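3.2 Procurement and the cost of the small things

The purchase of the arm took one meeting. The purchase of everything the arm would be asked to touch took from July until well after the teaching term had begun, and it is this second, less glamorous process that we document here. Published budgets for manipulation cells tend to list the arm, the gripper and the controller, then gather the remainder under "consumables and sundries". At Muvthorpe that line was set at $232 for the first year. It was gone by the second order.

Our planning model, adapted from the Omard costing template, sorts purchases into three tiers. Tier A is capital equipment, bought once and depreciated. Tier B covers the bench itself, including slotted aluminium, work surfaces, cabling and mounts. Tier C is what the template calls "task media" and what the finance office calls "groceries". Jars, lids, clamps and powders all fall in Tier C, and each requires the same approval form as the arm.
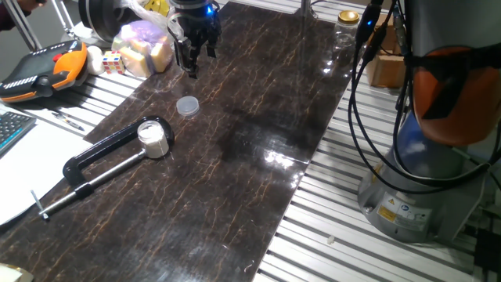
Work surfaces gave us the most trouble at the planning stage. A plain matte board is cheap and kind to vision systems, and a policy trained over one may be unpleasantly surprised by anybody's actual kitchen. We therefore budgeted $432 for a set of interchangeable tops in assorted finishes, glossy ones included. The Tusex quotation came in under this figure, before freight. Freight was quoted separately, on a Saturday, and restored the balance.

Figure 4. The cell during tabletop work, with a clamp, an open jar of white powder and a small lid on the dark marble-patterned surface.

Clamps deserve a note of their own. They were entered in Tier B as fixtures and later moved to Tier C as objects to be handled, and for one quarter they appeared in both. Firouzeh Sadeghi, who reconciled the ledgers, recommends a single category for any item that can be both the tool and the task — we have adopted this, along with her colour codes.

For replacement planning we used the Safavi schedule, which assumes a fixed attrition rate per 1,000 grasps. The schedule was written for rigid parts and has little to say about powders, which are not so much broken as redistributed. We set aside a further $1,000 as contingency and charged cleaning supplies against it. Lids were ordered in excess of jars throughout, a ratio we arrived at by experience and have not attempted to model.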